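About Mernar

Hi, I'm Isabelle Cormier, and I write planners for robot arms that do housework. Nuwan Thambiah handles perception and Sobia Dogar keeps our tools from falling over (thank you, Sobia!). Our main product is Prisico, a motion planner for wiping. It takes in camera views and plans where the cloth goes next, how hard to press and when to turn back. We've tuned it on 594 clips of people cleaning, and shiny tables are still my favorite headache!

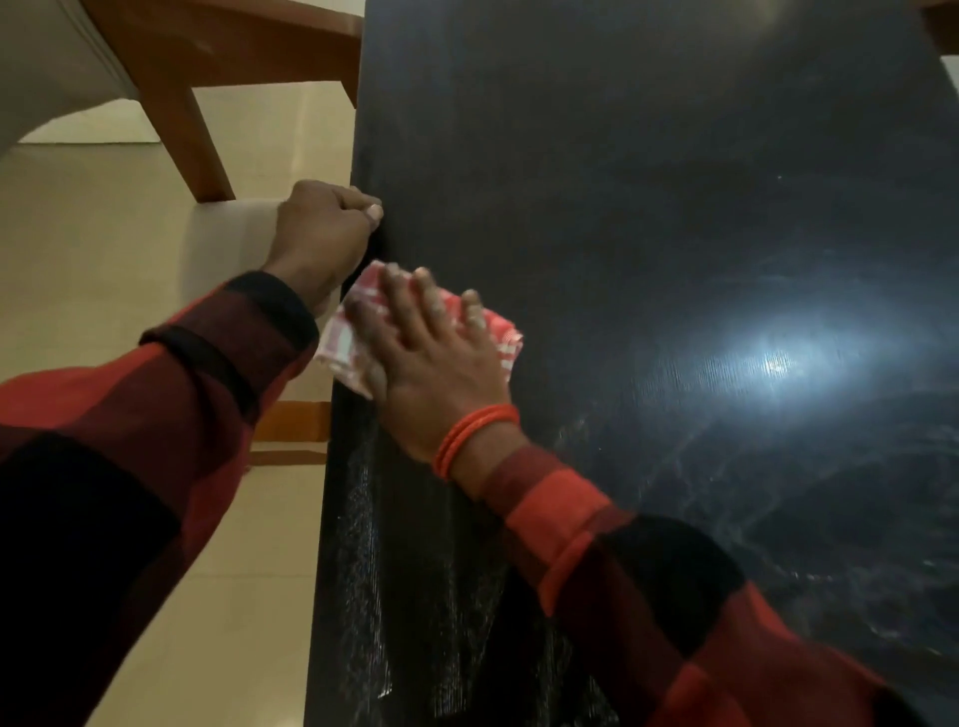
Pitville, September

One hand grips the edge, the other presses the folded cloth flat. Prisico treats those as two linked tasks, and the glare gets a mask of its own.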